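Sourdough starter smells like nail polish remover, do I toss it?

pirkska_bakes
Hi all, long-time reader and finally posting! I've had my starter going since August and it was doing beautifully (doubling by lunch, lovely yogurty smell), and then I got busy and left it at the back of the fridge. I opened the jar this morning and whew, my eyes watered. There's a gray liquid on top too. I'm awfully fond of the thing and would hate to throw it out. Is it a goner?

Olier64
Oh, please don't toss it! That's just a hungry starter. Pour off the liquid, keep a spoonful, and feed it flour and water twice a day on the counter. Mine sat in the fridge all through a kitchen remodel and came back in 7 days, and it makes better bread now than it did before, if you ask me.

kaewsai
I'd stir the liquid back in, myself. Pouring it off changes how wet your starter is, and the sour flavor is half the fun. Pink or orange streaks or any fuzz, though, and out it goes, jar and all.

Olier64
We'll have to disagree on that one, kaewsai! I stirred mine in once and the loaf was so sharp my family wouldn't touch it. But you're right about the pink.

puvus_199
I'm going to be the grump and say start over. A new one costs you a bag of flour and a couple of weeks, and I've watched people nurse a sad starter all winter long. If you do keep it, give it some rye at the first feeding, because rye perks them up like nothing else.

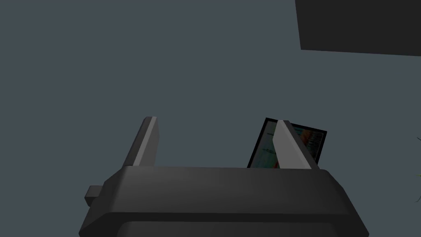
And use a clean jar, whichever way you go. I kept mine in the same crusty one for ages and the lid was practically glued on.

pirkska_bakes
Thank you all so much, what a kind bunch you are! No pink and no fuzz, so I've split it: half with the liquid stirred in, half poured off, and both got a scoop of rye. I'll come back and tell you which one wakes up first.

kaewsai
Love it. Put a rubber band on each jar so you can see the rise.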